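Incidencia 3401 — Frutas de tela del rincón de cocina: costuras abiertas y olor tras el lavado
Estado: abierta
Producto: juego de cocina Jiltance, frutas de peluche
Centro: ludoteca Starkham
Abierta por: Edin Hoxha
3 comentarios · 0 compartidos

Descripción inicial
Lavamos las frutas en mayo con el programa corto y desde entonces tenemos dos problemas. Varias piezas salieron con el relleno apelmazado y siguen oliendo a humedad. Además, a uno de los limones se le ha abierto la costura lateral y asoma la guata. El limón lo he retirado. Lo demás sigue en uso, en la encimera de la cocina de juego.

Lo que ya he probado:
Segundo lavado a 30 grados, sin suavizante. El olor baja pero vuelve al día siguiente.
Secado al aire, una noche entera sobre el radiador apagado.
Ahuecar el relleno con los dedos. Funciona en las piezas pequeñas, en las grandes no.

Comentario 1 — Soporte Dumitrescu, 9:40
Hola, Edin. El olor suele venir del centro del relleno, que tarda mucho más en secar que la funda. Una noche no basta para las piezas grandes. Por favor, mándanos una foto de las frutas que siguen en uso y dinos el número de lote de la etiqueta cosida. Indica también si la secadora del centro tiene programa de baja temperatura.

Comentario 2 — Edin Hoxha, 11:15
El lote es el 57. Secadora tenemos, con programa delicado, pero no la he usado por miedo a que se despeguen los fieltros. En el plato azul están la naranja, las fresas y la morada, que en la lista del juego figura como ciruela. La fresa pequeña lleva la hoja de fieltro verde por delante y es la que más me preocupa si hay que meterla en la secadora.

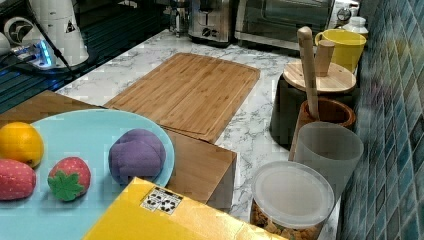 ¿Se pueden meter en la secadora las piezas con hojas de fieltro?

Con el programa delicado y dentro de una bolsa de malla cerrada, en tandas de 20 minutos, dejando enfriar entre una y otra. Si la hoja va pegada y no cosida, mejor secarla solo al aire.

Comentario 3 — Soporte Dumitrescu, 16:05
Pasos para cerrar la incidencia:
1. Lavar otra vez las piezas que huelan, con la mitad de detergente y doble aclarado.
2. Centrifugar dentro de la bolsa de malla, a pocas revoluciones.
3. Secar como se indica arriba y dejarlas después 2 días al aire, dándoles la vuelta por la mañana y por la tarde.
4. Apretar cada pieza con papel de cocina. Si el papel sale húmedo, repetir el secado.

El limón no lo cosáis todavía. En el lote 57 revisamos las costuras caso por caso y lo cambiamos si el hilo ha cedido. Envíalo al almacén de Ovcombe con el número de incidencia dentro del paquete. El plazo de reposición es de 7 días desde que lo reciben.

Queda pendiente: resultado del secado y recepción del limón en Ovcombe.

© Dumitrescu Juego y Aula · Contacto · Aviso legal · Volver arriba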